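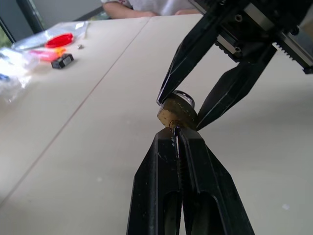 The padlock job

Saturday morning at Wetetetti, the shared workshop over the tyre place, and Yesenia Cuervo is talking before I've got my coat off. Two arms, one table, one small padlock. That's the task. Pass the thing from one gripper to the other without dropping it. Then, one day, a key.

"Everyone does blocks," she says. "Blocks are flat. Blocks want to be picked up."

A padlock doesn't. Round shackle, heavy body, slippery all over. Grab it low and it tips. Grab it by the shackle and it swings. She and Siham Khasawneh started on this in October, evenings mostly, and the log on Siham's laptop now stands at 2,224 attempts. Of those, 1,383 count as clean handovers. She reads the numbers out flatly, like a gas meter.

The build is theirs, more or less. Arms bought second-hand, control board from Ratitz, software a patched version of something called Qudah that Siham found on a forum and has been swearing at ever since. Total spend so far is £634 on top of the arms. Neither will say what the arms cost. I asked twice.

What they have learnt is mostly about fingers. Long tapered ones get into tight places but they flex, and a flexing finger lies to you about how hard it's squeezing. Rubber pads helped for a week, then peeled off. Siham's answer was to slow everything down near the touch point and have the wrist cameras do more of teh work. Slower, duller to watch. Fewer padlocks on the floor. 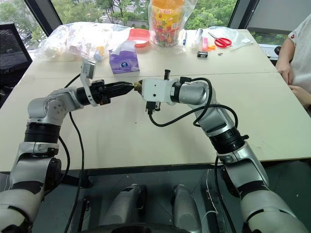 The handover itself is a matter of who lets go first. Too early and it drops. Too late and the two arms pull against each other, motors whining – a horrible noise, Yesenia says, like a dentist on a bad line. They settled on a short wait with both sides holding, then the giver opens a crack, then all the way. There are 11 versions of that wait in the code. Version nine is the one they use.

Lighting is a pain. Big windows, so brass at noon and brass at four are two different objects as far as the software is concerned. Siham wants blinds. Yesenia wants it to cope.

"If it only works with the blinds down it doesn't work," she says. Siham says nothing and carries on typing. They've had this one before.

Next is the key, and a better mount for the left camera, which droops. After that a demo at Vumeck, the makers' fair, if they can get a table near a socket. Siham has allready filled in the form.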